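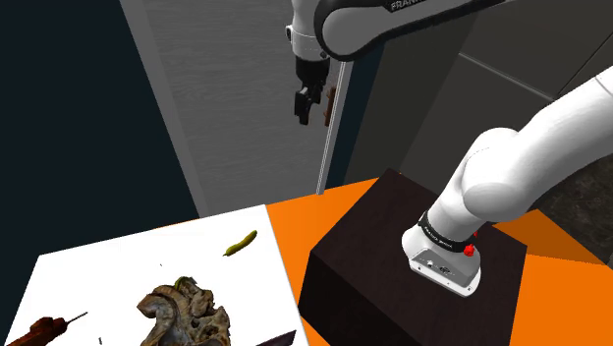
Every vendor deck I read this winter promises that a cell can be set up in simulation and then "dropped" onto the floor. I don't buy it, and I've been looking after one of these cells at Drallon long enough to be stubborn about it. The simulated arm stands on a dark pedestal right beside its white tray, with a clean mounting plate at its foot and a small red button on the joint above. Very tidy. A rendered pedestal has no bolts to work loose, and the floor under it never slopes toward a drain.

Our real one does. In January we lost 6 hours to a base that had shifted just enough to make every pick land short. The model said the reach was fine, and the model was right about the model. Ladi Onyeka found the problem with a straightedge and a flashlight, then spent the rest of the shift teaching the points over again.

I'll grant that the virtual cell caught a bad elbow position before we hit anything with it. That saved us a gripper. But Travora's sales people quote 3,017 simulated cycles as if those were hours of wear, and they aren't. Fingers wear on parts. Cables wear on brackets.

So before anyone signs for a second license, I'd like to see the maintenance plan — who checks the base, how often, and with what tool. I asked for it eight weeks ago. They sent me another video.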